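Projects > Careers and Work > Group Reports

Last updated: March

How People Find Their First Job in Drindholm

by Wilma Peeters and Kristof Wouters

When we picked our topic we thought it would be an easy one, and then we started reading job ads and found out how much there was to say about them! We wanted to know what a person leaving school in Drindholm is told about a job before applying for it. So we read 958 ads from the town paper and from the notice board at the Festdale job center, and we kept the 29 that said "no experience needed" for a closer look.

Of those 29, only 16 gave the pay. A few left out the closing date as well, and we thought that was a bit unfair to anyone taking the bus in to hand over a form. De Bruijn had the clearest ad of all - hours, pay, a phone number and the name of the person to ask for.

We also gave a short survey to 25 students in the year above us. Most had heard about their first job from a relative or a neighbor, and Wilma's cousin got hers at Hikunine that way too. We would have liked to ask more people, but exams got in the way.

If we did this again we would talk to employers as well, and we would start earlier. Thank you to everyone who filled in our survey so kindly. 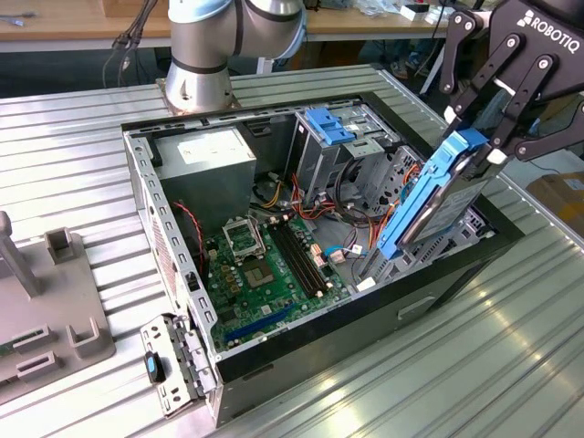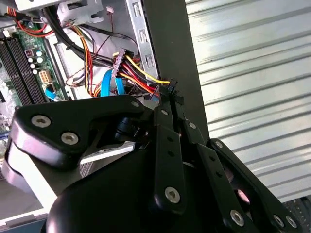
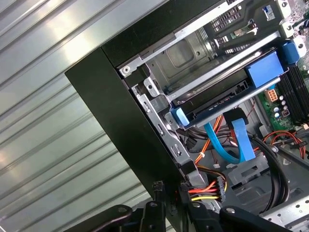

Desktop computer with its case open, three views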